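Consumer Technology and Retail
Week 6 handout: How a laptop gets its price

Read this before the tutorial. The worked figures at the end will be used again in Week 7, so keep a copy.

1. From factory to shelf

Most people think of the price of a laptop as the cost of parts plus a bit of profit. The parts are the biggest piece, but there are several others. A maker pays for assembly, testing, software licences, packaging and freight. It sets money aside for warranty repairs. Then the distributor takes a margin, and the retailer takes another.

The maker usually works backwards. It picks the shelf price first, takes off tax and the two margins, and sees what is left to build the machine with. At the low end there is very little room, and this explains why so many cheap laptops look alike on paper.

2. Launch price and street price

The launch price is what appears in the announcement. The street price is what buyers pay once the product has been out for a while. The gap between the two depends on how much stock is in the channel and how close the next model is.

Our running case is Clindard, a mid-sized maker that sells through one distributor, Rizk, and a chain of shops called Sikgate. Clindard announced its Civer notebook in May. Rizk ordered 2000 units for the first shipment. Sikgate asked for price protection, meaning that if Clindard cut the price, the shops would be credited for any units still unsold.

Price protection matters more than students tend to expect. Without it, a shop that orders early carries all the risk of a price cut, so it orders small and late. With it, the maker carries the risk and thinks harder before cutting.

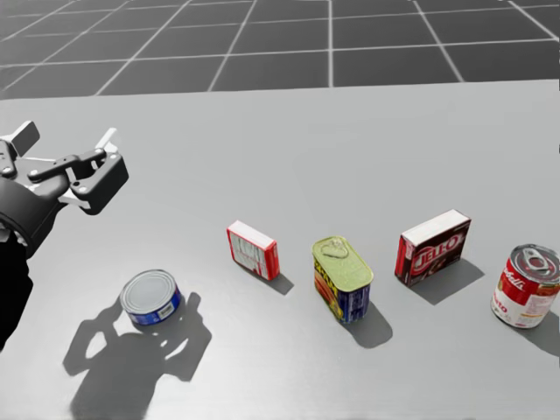 Figure 1. Simulated tabletop with gripper and grocery items.

3. Entry-level and premium models

An entry-level model is meant to bring people into the shop or onto the website. The margin on it is thin. Retailers make up the difference on cases, mice, extended cover and set-up services, and by moving some buyers to the next model up.

Makers help with this by leaving clear gaps in the range. The cheapest Civer has less memory and a duller screen than the one above it. The cost of fixing both would be small, but then the dearer model would be harder to sell.

Note the difference between a feature that was left out to save money and one that was left out to protect another product. They look the same to the buyer. In your answers, say which one you think applies and give your grounds.

4. Reading a launch announcement

Announcements leave things out. Check for the following:

Is the price before or after tax?
Is it an introductory price, and if so, when does it end?
Which configuration does it apply to?
Is the release date for all regions or only the home market?
Is the operating system included?

A price converted from another currency is only a guide. Local tax, freight and keyboard changes all get added later — sometimes by the distributor and not the maker.

5. Worked figures

By the end of the first selling period, Sikgate and the smaller shops supplied by Rizk had sold through the first shipment and part of a second. Total sales came to 2777 units. Of these, 51 were returned, and 2 of the returned units were found to be faulty on arrival. The rest went back to Rizk to be checked, repacked and sold as open-box stock.

Shipments into the channel and sales to customers are different numbers. News reports often quote the first as though it were the second. Whenever you see "units sold", find out who did the selling and who did the buying.

For the tutorial

Work out the return rate and the faulty-on-arrival rate, both as a share of units sold. Then write a short paragraph on who should pay for handling the returns that were not faulty. Bring one launch announcement of your own, printed or saved, with the missing details marked using the questions in section 4. Phones and tablets are fine, but please leave game consoles for Week 8.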